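Rarstead Water Users Association
Minutes of the May meeting, Astden pump house office

Present: Ilze Krūmiņa (chair), Gergely Vörös, Līga Kļaviņa, Aušra Tamošiūnaitė (minutes)
Apologies: Elīna Jankauskaitė

The meeting opened at 6:10 p.m.

1. Minutes of the previous meeting
Approved with one correction. Under item 4, "Velel main" should read "Velel branch".

2. Meter readings
G. Vörös reported metered supply of 3,508 cubic meters for the period against billed use of 1,579 cubic meters. Part of the difference is the unmetered supply to the Juška tanks, which were filled twice. The remainder is treated as loss until the night flow test has been run. L. Kļaviņa asked whether the master meter had been checked. It was last calibrated before the valve replacement and is due again.
Action: G. Vörös to arrange calibration and report the error at low flow.

3. Night flow test
The test will run from 1:00 a.m. to 4:00 a.m. with the Velel branch closed at the upper valve. Pressure to be logged at the pump house and at the last hydrant on the Astden line. Households on the branch will be told in writing. I. Krūmiņa noted that the upper valve does not seat fully – any flow past it has to be subtracted from the result.
Action: L. Kļaviņa to draft the notice.
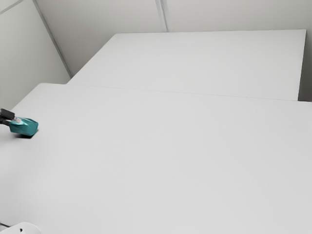
Teal block and gripper over a white tabletop, computer rendering.

4. Pipe replacement, Juška section
Two options were discussed: replacing the full section, or replacing only the lower part, some 40 meters, where the joints have been repaired before. The second option keeps the existing air valve. Prices for both have been requested and only one has come in.
Decision deferred until the second price is received.

5. Pressure complaints
3 complaints received, all from the upper end of Rarstead. Static pressure at the connection box was within limits. The strainers have not been opened.
Action: G. Vörös to open and clean the strainers before the night test.

6. Other business
E. Jankauskaitė sent a written request for the 2 spare couplings held at Astden. Agreed, to be entered in the stores book.

Closed at 7:25 p.m.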